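Ernmont Oval, or How I Spent My Annual Leave

I had promised myself one ground visit this year that did not involve my own team losing at it. Ernmont Oval was having an open day in February, before the preseason matches, and the flyer said tours, kicking clinic, sausages, history room. I have traveled farther for less.

Getting there first. The train from the city stops at Pinenley, and from Pinenley there is a bus that meets the train, in the sense that it leaves when the train comes in. I met it on the second attempt. The driver told me most people going to the Oval get off at the hardware store and walk across the creek, so I did that, and I would like him to know that there is a perfectly good stop right outside the main gate, with a shelter.

The ground holds 2,000 if you believe the sign, which also says No Dogs, and I passed a kelpie on the way in. It's a country oval in the old style, a white picket fence, a grandstand on the western side, a grass bank on the other, and a scoreboard at the creek end. Behind the scoreboard goals there is a row of pines. Everyone who grew up in Ernmont has a story about a ball getting stuck in one of them, and I was told four before lunch. In three of them the same boy climbed up to get it.

The tours left from under the grandstand. Our guide was Yusri Sitompul, who played 158 games for Ernmont on a half-back flank and introduced himself by saying he kicked 9 goals in the whole of that time, and that he could describe each of them if we had a minute. We had a minute. He got through five. The one against Tijani, from the boundary, into the wind, has I think grown a little over the years, and good luck to it.

He took us first to the home rooms. If you have only ever seen the change rooms at the big grounds, with the ice baths and the carpet with the club crest on it, I recommend these as a corrective. There is a bench along each wall, a row of hooks, and a smell of liniment that has gone into the bricks and will outlast the competition. The hooks have numbers painted above them. There's no 13, on account of a full forward in the seventies who refused to change under it, and whoever repainted the room afterward went straight from 12 to 14 and left it at that.

The visitors' rooms are the same, minus the hot water. Yusri said this was a plumbing matter. It has been a plumbing matter for as long as he has been at the club. A man in our group who had played for Tijani laughed a good deal less than the rest of us.

From there you go up the race, which is short, steep, and made of concrete, in a sport where everybody wears studs. We were all invited to run out onto the ground as though the crowd was waiting. Most of the adults did a kind of embarrassed jog. I would like to report that I was above all this, but there was a banner, the real crepe paper kind, being held up by some under-tens, and I have wanted to run through a banner since I was six. It's harder than it looks. Crepe paper stretches. I went in at speed and was more or less caught by it, like a fish, until a child told me to lead with my hands.

The history room is up a set of stairs at the back of the grandstand, and for me it was worth the bus, both buses. It's one long room with a sloping ceiling. Team photos run the whole way around, and you can follow the fashions in shorts from the knee to the alarming and part of the way back. Premiership years have a gold frame. There are fewer gold frames than you might hope, and they come in clumps, with a gap in the middle that takes in most of one wall. Yusri's entire career falls in the gap. He walked us along it slowly.

Other things in the room that I enjoyed:

A goal umpire's coat, white, in a size that suggests the goal umpire had to be helped into it.

The minutes from a meeting at which the club voted on changing its colors, because the neighboring club wore the same ones. The motion was lost. The neighboring club's identical motion was also lost. They played each other in the same guernseys for three more seasons, one side with handkerchiefs tied around the arm.

A football that was kicked onto a passing cattle truck and came back by mail.

A handwritten team list with a player named at center half-forward and, next to it in a different pen, "if his mother lets him."

I asked whether she did. No one knew. I've thought about it more than is sensible.

Lunch was from the canteen, where the sausage comes in bread with onions and you can have red sauce or go without. I ate mine on the bank and watched the kicking clinic. The drop punt was being taught by a very patient woman from the senior women's side to a line of children, one father, and a boy in full wicketkeeping gear who I think had come to the wrong thing. She had them all drop the ball onto the foot without kicking it, over and over, which is just how I was taught, and as dull now as it was then. The father skipped ahead and put one over the fence.

Then the scoreboard. You can go up inside it, a few at a time, by a ladder that I would call characterful. It's still run by hand. The number plates hang on nails, and on a windy day the person doing the goals has to hold the goals on. There is a slot to look out of, too low to stand at and too high to sit at, so that every scorer in the history of the club has watched the football with bent knees. Past scorers have penciled their names on the inside, some with remarks. The remarks about umpires go back decades and show very little development in the argument.

Yusri pointed out the place where, in a preliminary final, the board had Ernmont one point ahead at the siren and the scorecard had them one point behind. The crowd was on the ground and the captain was on somebody's shoulders before the news got around. He was carried, Yusri said, quite a long way back.

The afternoon had a talk about the lights. Ernmont would like to play at night. At the moment it has training lights, which let you see who you are tackling if you already know him, and the plan is for four proper towers paid for partly by a grant and partly by Vomen, the seed and fencing people, whose name will go on the side of the grandstand in return. I went along expecting to last ten minutes.
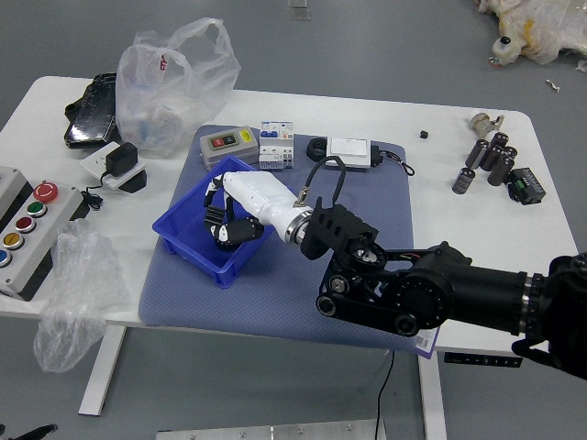

It ran for close to an hour and I stayed for all of it. The feeling in the room was in favor of the lights and against nearly everything to do with them. One man wanted to know what they would do to his hens. Another said night football would bring in the Pinenley crowd, and there was a silence while people considered the Pinenley crowd. A woman in the second row asked if the pines would have to come out for the northern tower, and that was the end of the good manners. The answer was one pine, possibly two. I gather it's the one the boy kept climbing. The boy turned out to be sitting by the door, aged sixty or so, and he said they could have it, it had never done him any favors.

The name on the grandstand got through with one amendment, to do with the size of the letters.

To finish there was a scratch match, past players against the current reserves, two short halves with the sun going down behind the stand. The past players wore the old woolen guernseys, so by half-time they had each gained several pounds. Yusri took his place on the half-back flank. He read the ball beautifully and arrived at where it was going shortly after it had left. In the second half, with the reserves well up and being kind about it, he found himself alone inside fifty with the ball in his hands, and the whole bank stood up.

He hit the post. I had a good view of it. By the time I'd handed in my empty cup at the canteen window there was already a man in there saying it had been touched off the boot.

A few practical things, if you are thinking of going next year. Wear a hat, as the bank gets no shade until four. Bring coins, since the canteen takes cards only when it feels like it. The stairs to the history room are steep and there's no other way up, but they'll bring the minute books down to you if you ask. The last bus back to Pinenley leaves from the main gate at ten past six. I was at the hardware store.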